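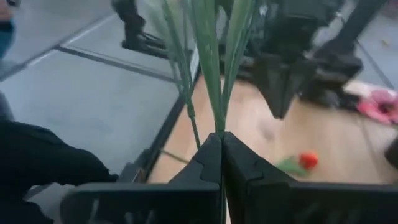

Notebook, Vuven student project, flower table. November, started 2.15 pm

Task for the afternoon was picking single stems and bunches and getting them into the vases with both arms. Hand-guided demonstrations only today, no policy running. Target was 40 usable demonstrations before the room closes at 6.

Setup notes before I forget them. Both arms were re-homed after lunch. Left arm had drifted at the wrist again, small but enough to make the fingers meet off centre. Loosened the tips, squared them against each other with the jaws closed, tightened again. Wrote the new offset on the inside cover with the others. Right arm was fine and I left it alone.

Grass bundle first. It is the easiest thing to grip and the worst thing to put down. If you take it low, the blades spread above the fingers and brush whatever is nearby. If you take it higher it stays tidy but there is hardly any stem left below to go in the neck of a vase. We settled on low, with a slow lift. Closing the jaws slowly also helps, as the thin stalks otherwise slip out to one side and get left behind. Any demo where a stalk was left behind is marked P for partial in the log. Don't delete these, the Bukley people want to look at them separately.

Tulips next. The bloom end is heavy compared with the stem so they swing when picked in the middle. Best grip is a bit below the flower, then turn the wrist before going across. Whoever is driving should turn first and travel second. We had both orders in the early demos and the two do not mix well when you play them back one after the other.

3.40 pm. Moved on to the small flowers and bunches, right arm doing the picking.
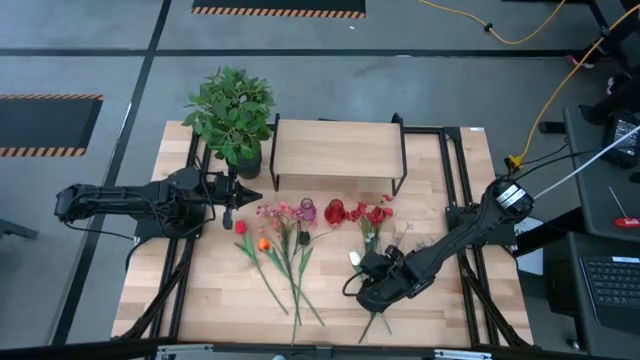 Table laid out for the mixed set, right gripper with a small white flower.

Layout rule for the mixed set: stems towards the near side of the table, blooms towards the shelf, vases in among them. Change the order of the flowers every four demos. The plant and the shelf don't move. Last time the plant got shifted between sessions and half an hour went on working out why the playback was clipping the leaves.

Problems, in the order they came up:

Pink vase tips if the stem goes in at an angle. Narrow neck, light base. Tried a bit of putty under it, better, but it leaves a mark on the wood that has to be wiped off each time. Would prefer a thin rubber ring.

Left arm cables caught once when the elbow came round low. No damage. Re-tied them with more slack at the second joint. Check this again before anyone runs at full speed.

Gripper force on the right was set at 61 on our scale from the block-stacking exercise. Far too much for petals. Brought it down in steps until the small flowers stopped bending at the stem, and saved it as a separate profile called "flowers". Please load that one and leave the old profile as it is, the Kurmont class still uses it.

Dropped a session at 4.50 when the laptop ran out of disk. Lost one demo, the rest had been written. Cleared the old calibration clips, which freed enough for today.

Stopped 5.35 pm. We reached 40 but I have only watched back the first half, so treat that as a provisional number. With the earlier sessions the total comes to 290, partials included.

For next time:
Rubber ring for the pink vase.
Move the recordings off the laptop to the Buenaventura drive.
Swap drivers more often. My demos are all slower than everyone else's and it shows in the timings.
Try a handover, left arm picks and right arm places. Start with the orange tulip, long stem, plenty of room for both grippers.
Re-check left wrist offset before starting, and write it down even if it hasn't changed.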